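Last updated: Mon 21 October

Practising on pretend tables: Fumiko Hayashi on a year with Prular

When Fumiko Hayashi first opened Prular on her laptop, she meant to give it half an hour before lunch. She missed lunch. "I'd tried other simulators and always spent the first day fighting the installer," she says. "With this one I had a room, a table and a handful of objects before my tea had gone cold. I was grinning like a child."

Prular is a simulation kit from Sodico, made for people who want to teach robots to find and handle everyday objects without wearing out a real arm in the process. You pick a room, pick your furniture, scatter things about and let the software work out the light and the shadows. Then you run your task, change something and run it again. Fumiko has been using it since January, mostly for what she calls tabletop work: spot the thing, decide how to approach it, leave the rest alone.

Her favourite part is how quickly a layout can be changed. The starter library has 81 objects in it, and she is fond of the odd ones. "Everybody's got a mug. I want the awkward stuff, the tall thin things, the tiny dark things that could be anything. That's where you learn whether your program is any good."

She keeps a set of 18 test layouts and goes back to them after every change to her code. The one she opened for me has a round, pale blue table with a laptop on it, a silver statuette on a tiered base and a little black object between the two.
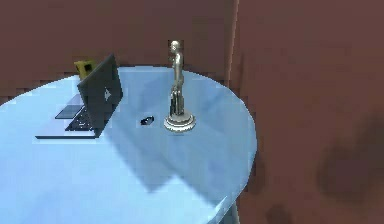
Musitz Robotics Club — Reviews and Interviews

"I love this one," she says, leaning in. "Look at the yellow thing behind the laptop. You only get the top of it, so what does your program do with that? Does it guess? Does it move round for a better view? And then there's that big soft shadow over the table. My first attempt treated shadows as solid objects and steered politely round them!"

It took her a fortnight to sort that out, with a good deal of help from Radosław Lis, who writes most of the club's vision code. They ended up running 2000 short trials over a long weekend, shifting the light a little each time — something neither of them would have had the patience to do with a desk lamp.

I ask what she doesn't like, and she has a list ready. The walls can look blocky, the manual skips over saving (she lost an evening's work that way) and searching the library is slow if you don't know what Sodico has decided to call a thing. "I looked for 'trophy', 'figure' and 'ornament' before I found the statue. Give me a search box that understands people!"

She would also like more say over how surfaces behave. A shiny tabletop is easy to set up, a sticky or dusty one much less so, and real tables in her experience are usually both.

Does the practice carry over to a real arm? Partly, she says. Damian Piątek has been trying her programs on the club's own machine, and the first few needed a lot of nudging. "Finding things carried over well. Picking them up, less so. Damian rang me about a dropped pepper pot and I could hear it rolling."

For newcomers, she suggests starting with one object on a bare table and adding a second only when the first has become boring. Cempaka Goh did it that way and had her first working task inside a week, having never written a line of robot code before. "Cempaka's layouts are better than mine now," says Fumiko. "She puts things in places I'd never think of."

Next on her list is a cluttered kitchen worktop, with drawers that open. She has got as far as the drawers.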